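Home News Visits Workshop Notes Events Contact

An Open Day at Didov: Folding Laundry with a Gripper in Your Hand
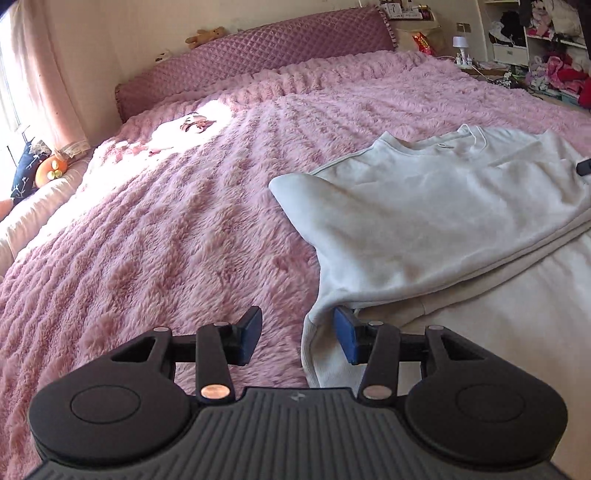 by our visits correspondent | 13th February | filed under Visits

I have been to a fair number of open days over the years, and most of them come down to a parking lot, a lanyard and a cup of coffee you carry around until it goes cold. So I set off for Didov in a cheerful mood but without great expectations, and I came home so full of it that my poor family had to hear the whole thing twice over dinner. Now it's your turn!

Didov is a small outfit on the Stiltanport side of the river, in what used to be a seed warehouse (you can still read the old lettering on the loading door if you stand well back). They work on getting robots to handle cloth. Clothes, towels, bedding, all the soft floppy things that most of us deal with half asleep. I took the bus from Wiston, missed the stop, and walked back along the canal, so I was a little late and a little muddy, and they could not have been nicer about it.

We started upstairs with a short talk. There were 34 of us on folding chairs, a good mix of students, retired engineers and parents with children who had been promised robots. The speaker explained that a robot arm can be taught by watching what a person's hand does, and that the simplest way to arrange this is to give the person the robot's own hand to work with. You hold the gripper, you do the chore, and a camera on the tool records it all. They go out to ordinary homes to do this, because a tidy bench in a warehouse teaches a robot very little about a bedroom.

And what bedrooms! The one they showed us while they talked about sweatshirts had a thick pink blanket on the bed, all long fluff and ridges, with a white sweatshirt spread out on top, one sleeve already folded in toward the middle. There was a teddy bear up on the headboard and a shelf of clothes behind that looked very much like mine at home. The gripper had one of its blue-padded fingers pressed to the hem. I am afraid I said "oh, lovely" out loud.

The speaker spent a good ten minutes on that hem. A white sweatshirt is fairly kind to a camera on a pink bed, she said, but deep pile is not kind to a gripper. Reach a little too low and you pinch blanket along with the shirt, reach a little too high and you close on air. People make that adjustment without noticing. Getting it across to a machine takes a great deal of practice material, and their library of folding sessions stood at 3886 on the morning of our visit. One of the children asked whether anybody got pocket money for it, and was told that yes, they did, which went down very well.

Then came the part I had been waiting for, when we all trooped downstairs to try it ourselves. They had set up 12 tables, each with a gripper and a basket of clothes. Mine was heavier than I had imagined, and for the first few minutes I was hopeless. I kept wanting to help with my free hand, and a kind young man kept reminding me to put it behind my back. My first T-shirt ended up as a sort of parcel. The second was better, and by the fourth I had got the knack of sliding one finger under the edge and waiting a moment before closing. I would have stayed all afternoon if there hadn't been a line behind me (a patient one, but growing).

At the far end of the hall they had an arm running by itself, a Ristić, folding hand towels on a low table. It was slow. It stopped and seemed to think, then went back for a corner it had dropped, and the whole crowd leaned in and willed it on. When the towel was finally in quarters we clapped as if somebody had scored a goal. It then made a mess of the next one, and we clapped for that too.

I asked about the pads on the gripper fingers, having grown rather attached to mine. They wear down, I was told, and a pair lasts about 900 folds before the cloth starts slipping. There was a jar of old ones on the windowsill, and the children were allowed to take one each. I was given one as well, after hanging around the jar for a while.

The soup in the canteen was tomato, very good, and the bread ran out early. If you'd like to go yourself, the next open day is in October, and you need to put your name down ahead of time through their front office. Wear shoes you don't mind getting muddy if you plan to come by the canal, and get off the bus at the stop after the bridge, the one with the green shelter.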